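The Return of the Repairable Pan

When the Parkier housing association surveyed its tenants in July, it asked what they had thrown away over the past year. Cookware came second only to clothing. Of 554 households that replied, more than half had discarded at least one pan, most often for a worn coating.
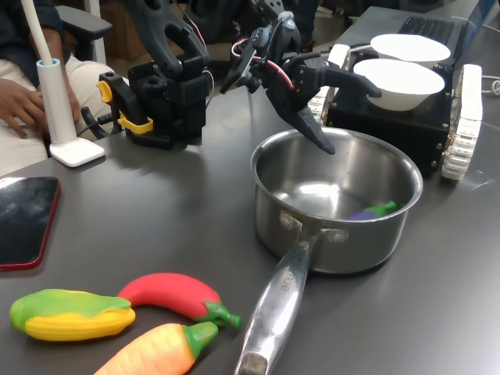 A stainless steel saucepan with a riveted handle.

Violeta Olivares, who directs the association's household programme, considers that plain steel deserves another look. It can be scoured and, where the handle is riveted, often mended. The association now runs a repair counter in Trivau, open until 21:00, at a charge of 5 euros per item.

Demand has been steady — the counter expects to handle about 3000 items in its first year. A second site, in Pernetti, will open once a lease has been agreed.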